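**Re: [smallwheels] Getting the little cars off the floor**
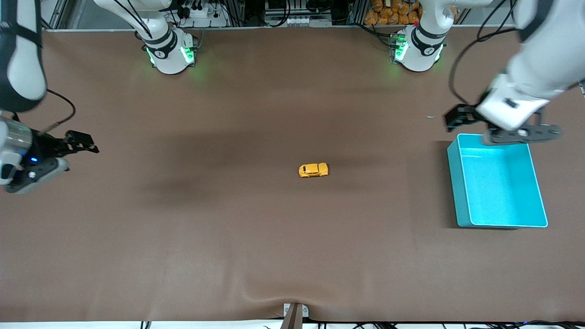
*From: Zineb Berrada*
*To: the smallwheels list*
*November*

Hi all,

I've been meaning to answer this one since it came round, so let me put the question back up top for anyone who deleted it:

> We've got toy cars in every room of the house and I stepped on one again this morning in bare feet. What are people using to store them? I bought a fancy case with a slot for every car and my son won't go near it. Also does anybody sort theirs by size or color, or is that only me?
>
> – Duggan

Duggan, I had the slot case too! Two of them, from Garkisel, and they're very handsome and they live on top of the wardrobe with nothing in them. My two would take a car out, play with it, and then the business of finding the right slot was too much at the end of the day (for me as well, if I'm being fair to them).

What we use now is open plastic boxes, the cyan one with the yellow hatchback being typical of the way things go. Box on the right, open top, car in the middle of the mat. No lid is the big thing for me. We had lids for a while and the lids ended up as ramps, then as boats, then under the couch. An open box you can drop a car into from standing height, and a four-year-old will do that all day long if you let her call it parking.

The other half of it is the mat. I can't say enough good things about a big plain brown mat. We had one of those printed town rugs before, with the roads and the little hospital, and I loved it, but a small car just vanishes on it. Yellow on plain brown you can spot from the doorway. The dark ones are harder, I'll admit, and I still find those with my feet. The rule at our house is that cars can go anywhere on the mat and nowhere off it, and it gets followed most days – less so when cousins visit.

On sorting: no, it's not only you. I tried by color, and that fell apart over a two-tone van that two people had strong feelings about. By size is better. Hatchbacks and the other compact ones go in one box, trucks and anything with a trailer in another, and the 3 or 4 that are too precious to be thrown in with the rest stay on the windowsill. I did try labels with little drawings on them and they got peeled off inside a week, so save yourself the trouble.

A couple of things I'd watch for if you go shopping. Get a box that's shallow enough for small arms to reach the bottom, or they'll tip the whole lot out every time to get one car. And pick a bright color for the box too. I had some nice gray ones from Grordale that looked great on the shelf, and the kids walked right past them. I use those for batteries and string now.

Is anyone still in touch with the Fanidwood people, by the way? They used to make a low shelf that would take a box this shape on its side and I'd love a second one if they're around. Mine has a wobbly foot and I've been propping it with a folded bus timetable since spring.

Duggan, let us know what you end up with, and wear slippers!

Zineb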